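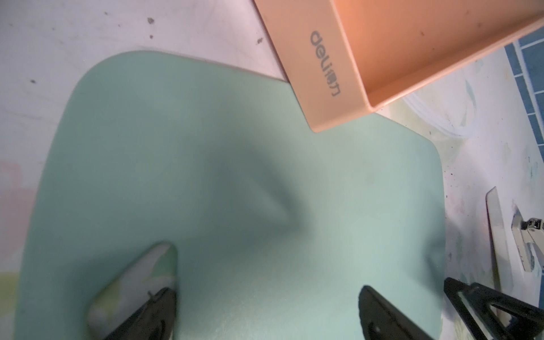 Why Does Cloth Wrinkle?

Filed under: Everyday Science > Materials

Put a mat down on a table and push one edge toward the middle. The mat has nowhere to go, so part of it lifts up and makes a ridge. A soft green mat on a white table can have a crease right across it, with a dark hollow beside the raised part. The hollow looks dark because less light gets into it.

Scientists call this buckling. It happens when something thin is squeezed from the side. Thin things are hard to squash but easy to bend, so they bend.

What is a fold?

A fold is a bend that goes in a line. Some folds are gentle and spring back as soon as you let go. Others stay. A line that stays behind is called a crease.

Paper creases easily. It is made of tiny plant fibers pressed together, and when you fold it hard, some of the fibers bend too far or break. They can't go back to where they were. Rubber is different. Its long, stretchy molecules pull back into place, so a rubber band doesn't keep a crease.

Why do cotton shirts need ironing?

Cotton comes from a plant. Its fibers hold on to each other with weak links. Water and heat loosen these links, and new ones form as the cloth cools and dries. If the shirt dries in a heap, it dries wrinkled. An iron loosens the links again while pressing the cloth flat.

Wrinkles in big things

The ground can wrinkle as well. Earth's outer layer is broken into huge plates that move very slowly. When two plates push together, layers of rock can bend into folds. Many mountains were made this way – it took millions of years.

Try it yourself

1. Lay a dish towel flat on a table.
2. Put one hand on each end.
3. Slide your hands slowly together and watch where the first ridge comes up.
4. Try again with a sheet of paper, then with a thick bath towel.

Thin cloth usually makes lots of small ridges. Thick cloth makes fewer, wider ones.

Words to know

Buckle – to bend suddenly when squeezed
Fiber – a very thin thread
Molecule – a tiny group of atoms joined together

Written by Jolene Maihi

More in Everyday Science
Why Is Ice Slippery?
How Does Soap Work?
What Makes Glue Sticky?
Where Do Shadows Go at Noon?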